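Flullstead Tenants' Cooperative
Minutes of the General Members' Meeting
Oct 11, 2020, held by video call

Chair: Garba Afolabi
Minutes taken by the secretary
Present: members from both buildings, quorum confirmed by the secretary at the start of the call. Apologies were received from the Okoro Street building representative, who joined after item 3.

1. Opening

The chair opened the meeting at 4 p.m. and asked members to mute themselves when not speaking. Members joining by phone were reminded to give their unit before speaking. There were no changes to the agenda, except that the laundry item was moved ahead of the kitchen item because the member who raised it had to leave early.

2. Minutes of the June meeting

The June minutes were read by title only, as they had been posted on the members' page. One correction was asked for. Under "Roof," the minutes said that the repair on Ikora House was finished. It should say that the flat section was finished and that the flashing by the stairwell was still open. With that change the minutes were approved.

3. Matters arising

Roof flashing, Ikora House. The work has now been done. The top-floor units were asked to report any new staining on the ceiling to the office and to leave it unpainted until someone has looked at it.

Side gate. The closer still slams. The chair adjusted it in August and it held for a while. A new closer will be bought out of the small repairs budget.

Mail. Packages are still being left in the front hall of the Okoro Street building. The post office has been sent the correct entry instructions a second time. Members there asked that a shelf be put up inside the second door, and the chair agreed to look at the wall before the next meeting.

4. Money

The secretary read the report for the quarter. Carrying charges are coming in on time from most units. Three members have asked for payment plans and all three plans were approved by the board. Names are not recorded here.

Heating oil was bought early this year and the bill has been paid. Water charges for Ikora House were high in July and August. A running toilet was found in one unit and a hose bib in the yard was dripping, and both have been fixed. The September bill had not arrived at the time of the meeting.

The small repairs budget has $900 left until the end of the year. The secretary asked that requests for anything that can wait be held over to January.

A member asked if the reserve fund could be used for the entry intercom at Okoro Street. The chair said that the bylaws allow it but that the vote has to be announced ahead of time, so it could not be taken at this meeting. It will be on the next agenda.

5. Laundry room hours

The member from the ground floor of Ikora House asked that the dryers not be run after 9 at night. She said the noise carries through the wall into her bedroom. Two members who work late shifts said that evening is the only time they can do a wash on weekdays.

There was a long discussion. It was proposed that the last dryer load start no later than 8:15 on weeknights and that Saturday hours open earlier to make up for it. The motion passed with 4 votes against. The new hours will be posted on the laundry room door and take effect on the first of next month.

It was also agreed that rubber feet will be put under the dryer nearest the wall. The cost comes out of small repairs.

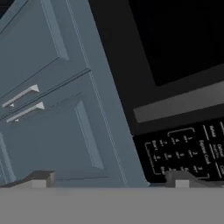

6. Shared kitchen, common room

The board has set aside $3,000 for the shared kitchen behind the common room, which has been closed since spring. The chair went over what the money is meant to cover: a new sink and faucet, repair of the floor by the back door, and painting. Members were asked what they wanted done with the cabinets. Most were in favor of plain doors that wipe down easily. One member liked the slate-blue finish and the recessed panels in the kitchen view that goes with this item, but asked if the beveled edges would collect grease. Another said that a microwave set directly against the cabinet's edge, as it is there, would make the side of the cabinet hard to clean, and asked for a gap in our own layout. The chair noted both comments.

The quote from Molten Plumbing for the sink was read. It does not include removing the old sink. The chair will ask for a new quote with removal listed on its own line. A second quote will be asked for as well, under the rule that applies to all work in the common areas.

On color, a show of hands was taken for guidance only. Blue or gray had the most support, then white. No final choice was made.

It was asked when the kitchen will open again. The chair said no date would be set until the floor is done and until the board has gone over the current rules on indoor gatherings. Potlucks are off for the rest of the year.

6a. Items stored in the kitchen

Members who left pans, folding chairs or coolers there should pick them up by the end of the month. Anything without a name on it will be put in the basement cage - it will not be thrown out.

7. Snow

The sign-up sheet for shoveling is open. Ikora House has all weekday mornings covered. Okoro Street still needs people for weekends. Salt will be kept in the bins by each front door. Members were asked not to use it on the new steps, where sand should be used.

8. Other business

The bike room key has been copied and can be picked up from the secretary.

A member asked for the minutes to be sent out by email as well as posted. Agreed.

A member in the Okoro Street building reported a light out on the second landing. The chair will replace the bulb.

9. Next meeting

The next general meeting will be in January, by video call unless members are told otherwise. The intercom vote will be announced in the notice.

The meeting closed at 5:50 p.m.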